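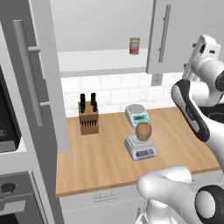
Fig. 4. Knife block with black handles on a wood countertop.

Section 4. Setting up the Rotorach on court

Read Section 3 (Charging) first if the machine is new or has been in storage over the winter. Jonari recommends a full charge before the first session of the season, usually in April.

4.1 Placing the machine

1. Wheel the machine onto the court with the hopper folded down. Do not lift it by the hopper.
2. Stand it on the center mark, just inside the baseline, with the launch opening facing the net.
3. Press both wheel locks down with your foot until they click.
4. Check the bubble level on the rear panel. On sloping courts, turn the left foot screw until the bubble sits between the lines.
5. Unfold the hopper and push the four corner tabs in.

Note: On clay, put the rubber mat under the machine. The mat is not supplied with the Yule edition and has to be ordered separately.

CAUTION: Never stand in front of the launch opening while the power switch is on, even if the hopper has no balls in it.

4.2 Loading balls

1. Make sure the power switch is off.
2. Pour the balls in slowly and stop at the fill line.
3. Turn the feed plate by hand through one full turn. It should move freely.

Use pressureless balls or regular balls in fair condition. Wet balls slip between the wheels and land short. Balls that have picked up clay should be brushed off before they go back in. Do not mix red, orange, and green stage balls with standard balls in the same load.

4.3 Pairing the remote

1. Switch the machine on and wait for the steady light.
2. Hold the pairing button for five seconds. The light starts to flash.
3. Press any key on the remote within one minute.
4. When the light is steady again, press START once and then STOP to test the link.
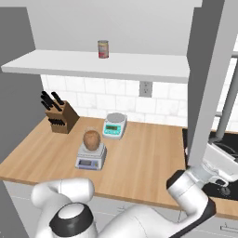 If the light keeps flashing, move other remotes away from the court and repeat from step 2. Two machines on neighboring courts must be set to different channels - see the switch inside the battery door.

4.4 First feed

1. Set speed to the lowest mark, spin to zero, and interval to the longest setting.
2. Walk to the far side of the net before you press START.
3. Let more than ten balls through before you change anything. The wheels need a short run to settle.
4. Raise the speed one mark at a time. Adjust the height after each change.

Note: Balls that drift to one side usually mean the machine is not level. Repeat 4.1, step 4, before you adjust the wheels.

4.5 Shot counter

The display shows total feeds since the last reset. At 2,000 feeds the word CLEAN appears and the wheels should be wiped with a dry cloth. To see the current total, hold the MENU key until the number shows, for example 1,633. Cleaning early does no harm, but the counter has to be reset by hand afterward.

If a Pallwood cover is fitted, remove it completely before feeding. Do not fold it back over the hopper.

Rev. 2, June 2022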